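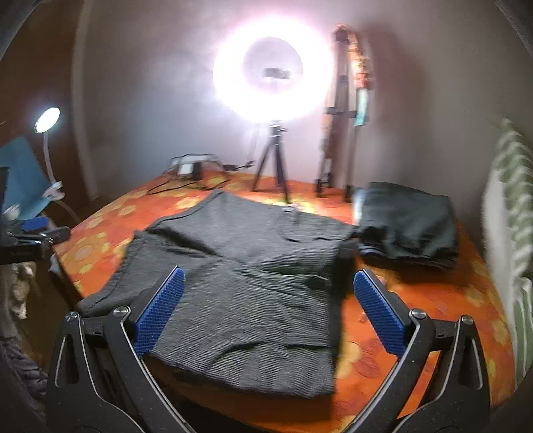
About us

The Wiltgate Service Families Fund gives small grants and practical help to people who have served in the armed forces, and to their widows, widowers and children. We cover the town of Wiltgate, the port of Gullness and the villages between them. Regular and reserve service both count, and so does merchant navy service in support of military operations.

How we began

The fund was set up by former members of the Gullness garrison after the barracks closed. Many families stayed on in the married quarters and found that the welfare office they had relied on was now 64 miles away. The first collection was taken outside the Gullness ferry terminal and paid for coal and school shoes. We became a registered charity later, when a legacy from the Bermúdez family allowed us to rent a proper office.

What we do

Most of our grants are for ordinary household costs: a cooker, a bed, a heating bill, the deposit on a flat. The usual upper limit is £200 for a single grant, though we can go higher for mobility equipment if an occupational therapist supports the request. We do not make loans and we do not ask for money back.

We also help with paperwork. War pension claims, lost medals, service records and appeals all take time, and people often come to us with a folder of letters they have stopped opening. Our caseworkers will sit down and go through it with you. Home visits can be arranged in both towns.

The welfare flat at Neltitz House is let for short stays to people leaving the services who have nowhere to live in the district. It has 3 bedrooms and is let furnished. Referrals come through the council housing team or directly from a unit welfare officer.

Where the money comes from

Last year we spent £3,775 on household grants. The money came from the November street collection, the Gullness regatta, standing orders and the rent from a garage we own behind the office. We receive no regular government funding. Accounts are kept at the office and anyone may ask to read them.

Who runs the fund

The trustees are elected by the members each spring and meet every other month. At least half must have served. Applications are seen by two trustees, with names removed, and we aim to give an answer within ten working days. Urgent cases are dealt with sooner.

Getting in touch

The office is on the first floor above the Wiltgate library, with a lift from the side entrance. We are open on weekday mornings and closed on bank holidays. Please bring proof of service if you have it. If you do not, come anyway and we can apply for a copy.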